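Reference > Robot software > Task planning > Carbridge

Reading time: 2 minutes

Carbridge is a task execution layer for robot arms. It sits between a symbolic planner, which decides the order of steps, and a motion controller, which moves the joints. It was written at Trellano as an internal tool and was later released under an open licence by Prokix. The current stable version is dated 14/10/2020.

Structure

A Carbridge program is a tree of skills. Each skill declares the conditions that must hold before it starts, the effects it is expected to produce and a time limit. The executor visits the tree at 60 Hz and passes at most one active skill per arm to the controller. A skill returns one of three states: running, done or failed. Failed skills are retried up to 2 times before control goes back to the planner.

Preconditions are checked against a world model held in memory. Objects in the model carry a pose, a class label and an age, the age being the time elapsed after the last confirmed detection. When the age passes a set limit the object is marked stale, and any skill that depends on it is held until the perception module reports again. Early versions had no age field — poses were trusted until they were overwritten.

Perception interface

Carbridge does no image processing of its own. It accepts detections from external modules through the Spahić interface, a message format that ties each detection to a camera, a timestamp and a confidence value. Views from fixed and wrist cameras are merged by class and position. Where they disagree, the newer detection is used unless its confidence falls below the threshold.
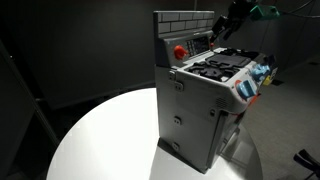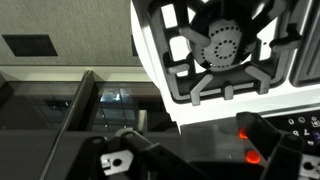
Cooktops and black burner grates, with gripper parts in view.

The merging step is sensitive to partial views. A detector working from a close viewpoint may return only part of an appliance, and the model must decide whether the part belongs to an object it already holds. Carbridge handles this with part labels such as "grate", "knob" and "panel", each linked to a parent class. In the second picture the second grate at the far right is only partly in view; a detection of this kind is stored as a fragment and given no grasp pose. Fragments are promoted to full objects when a later view covers the missing area.

Testing

The regression suite contains 3,919 recorded message sequences, of which 1,211 deal with stale or conflicting detections. The sequences are replayed without hardware. Timing faults in the controller link are not covered and have to be tested on a connected arm.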